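Folding and Storing Your Puffer: Frequently Asked Questions
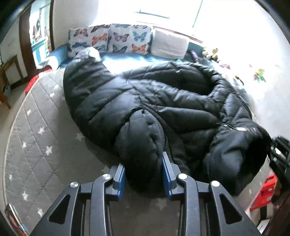 A black puffer on the star mat, awaiting folding.

Do I have to fold it? Can't I hang it?
You can. A puffer on a hanger takes up the closet space of three shirts and a grudge. If you own one coat and a big closet, hang it and go enjoy your evening.

Where should I fold it?
On the floor, on something clean and a bit soft. A quilted mat is good. Beds work too, although they sag in the middle and the jacket follows.

Zipped or unzipped?
Zipped, and snaps closed. Lay it front down, bring both sleeves across the back, then fold the sides in.

It keeps puffing back up. What am I doing wrong?
Nothing. It's a bag of air with pockets. Start at the hem and roll slowly toward the collar, leaning on it with your forearms as you go. Guido Longo, who wrote the first version of this page, used his knees – we don't recommend it, but his rolls were very tight.

Can I use the vacuum bag?
For a suitcase, yes. For the whole summer, no. Fill that stays squashed from May until the first frost may never get its loft back. Use the Custell cotton sack, which holds 18 liters and fits one adult jacket.

My jacket is longer than 46 inches. Will it fit the sack?
Fold the bottom third up first. If it still won't go, you own a sleeping bag with sleeves and need the large.

How do I get the creases out in the fall?
Shake it hard and leave it out overnight. Most of them go. The one across the chest stays until Wednesday or so.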